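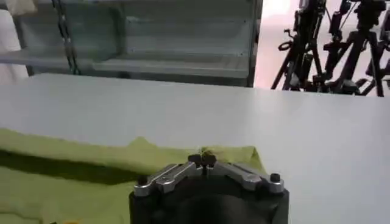 How long should you let a sourdough starter go unfed in the fridge? Two weeks is fine for mine, and I have stretched it to five without losing it.

I get asked this more than anything else since I started bringing bread to work, so I'm writing down what I do. My starter came from Ekrem Öztürkmen, who used to run the Saturday-style market stall in Plosgate with the flat seeded loaves. He gave me a spoonful in a jam jar and told me to feed it equal weights of flour and water. I have had it for 8 years.

It lives at the back of the bottom shelf, where my fridge is coldest. I keep a small amount, 80 grams or so after feeding, because I don't like throwing flour away. When I first had it I kept a huge jar and dumped most of it every morning. Everything I read said to do that. I was going through a bag of flour a week and baking one loaf.

The night before I want to bake, I take it out and scrape most of it into a clean bowl with fresh flour and lukewarm water. What's left in the jar gets a spoonful of flour and goes back in the fridge. The bowl stays on the counter with a plate on top. In July it's ready by the time I get up. In winter it can need until noon, and I put it in the oven with only the light on if the kitchen is very cold.

If it has been sitting a long time there will be a layer of gray liquid on top. I pour that off. Some people stir it in and say the flavor is better. I tried both and couldn't taste a difference, but the dough was wetter when I stirred it in. After five weeks it smelled like nail polish remover and took three feedings before it rose properly. Pink or orange streaks, or anything fuzzy, and I would throw the whole thing out.

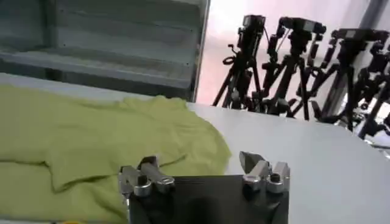
Flour matters more than I thought it would. I feed with plain white bread flour most of the time and add a spoonful of rye when it seems slow. I used to buy the Malabanan rye from the mill shop on the Griludov road, which was ground coarse and woke the starter up fast. The shop closed and now I use whatever the grocery store has. It works, just a little slower.

Water I don't worry about. Ours comes out of the tap smelling of chlorine some days, and I let a jug stand overnight if I remember. I usually don't remember.

Before a long trip I do one extra thing. I feed it stiff, with about twice as much flour as water, so it makes a ball you can pick up. It ferments more slowly that way. I also spread a thin layer of regular starter on baking paper, let it dry for two days, and crumble it into an envelope. I've needed the envelope once, when we moved to Plovmont and the jar broke in the car. It took 6 days of feeding to get it going again, and the first loaf was flat. The second one was normal.

I still have part of that envelope in the drawer with the spare batteries. I should make a new one this summer, as I don't know how long the flakes keep. If you have used some that were really old, leave a comment and tell me how it went.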